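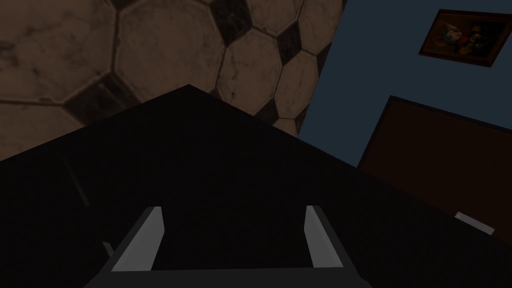
Kodorberg packing crew trains its robots in simulation first

TETVILLE, 3 January 2020 — The newest workers at the Kodorberg housewares warehouse spent the fall practicing in rooms that don't exist, and the people who work next to them couldn't be happier about it.

The company has put 6 robot arms on its returns line, where opened boxes come back from customers and somebody has to pick out what's inside, look it over and send it to the right shelf. Before any arm touched a real plate or lamp, its control software ran through thousands of practice grabs in computer-rendered rooms, with the view set just behind the gripper's two fingers. The floors, the walls, the furniture and even the tilt of the view change from one run to the next, so the software learns to cope with more than one tidy workstation.

"We can try something wild at nine in the morning, watch it go wrong, fix it and try again before lunch," said Crescencio Miranda, who worked the returns line for years and now spends half his shift setting up practice runs. "On the real line a bad grab means broken dishes and a broom. I love this part of the job!"

Miranda is one of a group of line workers who moved into the new role of run planner. They choose which rooms the software practices in, watch the replays and mark the grabs that look clumsy to them. None of them had a programming background. The training took place in August at the company's Ashby site and was paid time, a point the workers' representatives had pushed for early on.

Gonçalo Tavares, who leads the automation team, said the planners changed the project quickly. His engineers had started with bright, level, very plain rooms. The planners asked for dim light, odd angles and big dark surfaces close to the gripper, the sort of thing that had always given them trouble when they reached into a deep carton late in a shift.

"They knew where the hard spots were," Tavares said. "We had a list of our own, and theirs was better — and a lot longer."

The returns line employs 51 people, the same number as before the arms came in, and the company has told staff in writing that the figure will hold through the end of the year. What has changed is the kind of work. Lifting from the bottom of tall cartons, the task that sent the most people home with sore backs, now goes mainly to the arms. Checking for chips and missing parts is still done by hand and by eye, and the crew has more time for it.

Not every question is settled. Florencio Marín, who has been on the evening crew since the warehouse opened, likes the lighter lifting but wants the run planner job to come with a permanent pay grade. At present it is a temporary bonus. Talks on that are due to pick up again this month.

He is also keeping an eye on speed. The arms handle around 100 items an hour on a good evening, a little slower than an experienced picker, and Marín said the crew would rather keep it that way until the handoff tables are rebuilt. The current ones fill up fast when a truck from Olach arrives early.

Still, he signed up for the next planner course, and so did a good part of his shift. The course starts in Ashby as soon as the new practice rooms are loaded. Miranda has already put in his request for those: more clutter, please, and a few really terrible lamps.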